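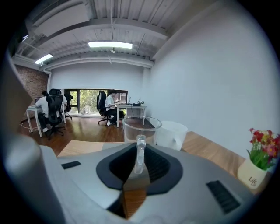

Attached: table with the cups and the "Life" planter, desks by the window behind

Ticket 2534
Subject: Kenia table rocks when you lean on it
Location: Chaimongkol office, room 344
Opened by: Rungnapa Tanasarn
Opened: Oct 5, 2018
Priority: Normal
Status: Closed

Description

The light wood table in the big room rocks when anyone puts weight on the long side. It goes down a little at the corner nearest the white wall and comes back with a knock when you let go. We noticed it after the floor was cleaned and the furniture was put back. Water has gone over the rim of a cup more than once, and the flower planter creeps toward the end of the table over the course of a day.

The table came from Drikow in April on order 3639. It did not rock then. The desks are fine, it is only this table.

We work at it sitting down with our forearms over the edge, so the weight is always coming from one side. If the answer is that the table is not made for that, please tell us and we will ask for a different one.

Reply from Drikow support

Thank you for the report. Before we send anyone, please check the following and write back what you find.

1. Push down on each corner in turn with a flat hand and note which ones move.
2. Turn the table end for end on the same spot and push again. If the same corner of the room is low, it is the floor. If the low corner travels with the table, it is a leg or a foot.
3. Look under the top for bolts that have backed out.

Please also tell us what normally stands on the table and whether anything heavy is kept at one end.

Update from Rungnapa Tanasarn

What is on it: a gray box with a brass-colored plate on top, a clear cup just behind it near the far edge, the white cup most days, and the flowers. Nothing heavy. The box gets moved from one end to the other depending on what we are doing, and the rocking is the same wherever it stands.

Corner test: the wall corner moves. The one diagonally across from it lifts slightly. The other corners stay put.
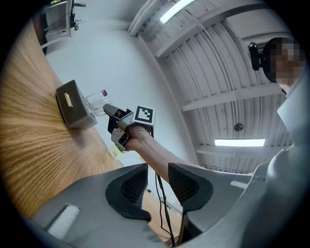
Turning the table

We took everything off and turned it end for end. The low corner traveled with the table, so by your list it is not the floor. I did expect it to be the floor – the boards are polished and not perfectly flat near the brick – but the table rocked the same way there when we tried it.

Bolts: I could turn the bolts on the bad leg by hand. The others were tight. The plastic foot on the same leg was also missing. I found it later against the baseboard, with the thread full of dust.

Reply from Drikow support

The loose bolts and the missing foot would each cause it, and you have both. Please tighten the bolts with the flat key that came taped under the top. Tighten them a little at a time, going from one to the next, with the table standing on its feet and no load on it. Then clean the thread of the foot and screw it all the way in, and back it out until it just touches the floor.

If the thread is damaged we can send a Bekarik foot, which has the same fitting and a felt base. Felt is better on a polished wood floor in any case.

Update from Rungnapa Tanasarn

The key was not under the top. We used one from the desk kit and it fit. Bolts are tight now. The foot went in but only partway and then it crossed, so please send the replacement. For now there is folded card under that leg and the table can be used. I leaned on the long side with both arms the way we do when we are working and it stayed down.
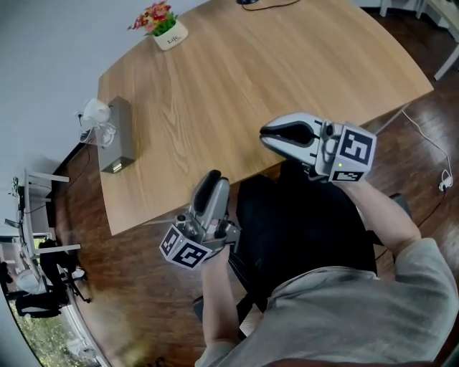 One more thing while the ticket is open. The cable that runs over the top of the table had been looped around the loose leg at some point, and I think it was being pulled every time the table was moved. It now has its own slack and does not touch the leg.

Please send a full set of the felt feet if you can, so they all match. The plastic ones leave gray marks on the floor when the table is dragged.

Reply from Drikow support

A full set of Bekarik feet has been added to order 3639 at no charge. Fit all of them at the same time, take out the card, and check the level again after a week of normal use. The felt packs down a little at first and one foot may need another half turn.

Update from Rungnapa Tanasarn

Feet fitted, card removed. No rocking at any corner. After a week the wall corner needed a quarter turn and has been steady since. You can close this.

Closed by Drikow support. Resolution: leg bolts tightened, feet replaced.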